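January, 15:00. Humidity log, hallway and bedroom. The Vuton unit pulled 200 ml overnight with the door shut. Filter rinsed, drain hose reseated 2 cm lower. Weronika Lis wants the readings by evening; the hallway column is still blank.

Hallway, slippers and shoe rack end:

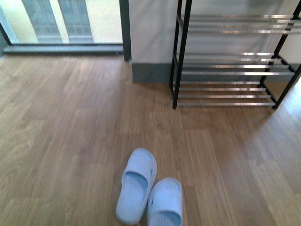
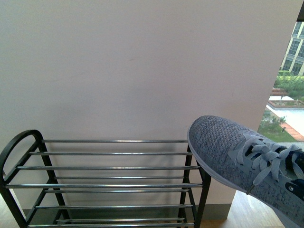
Swapped the sensor battery after dinner. Error 3301 cleared on the second restart. Next reading at 22:00, then sent to Weronika.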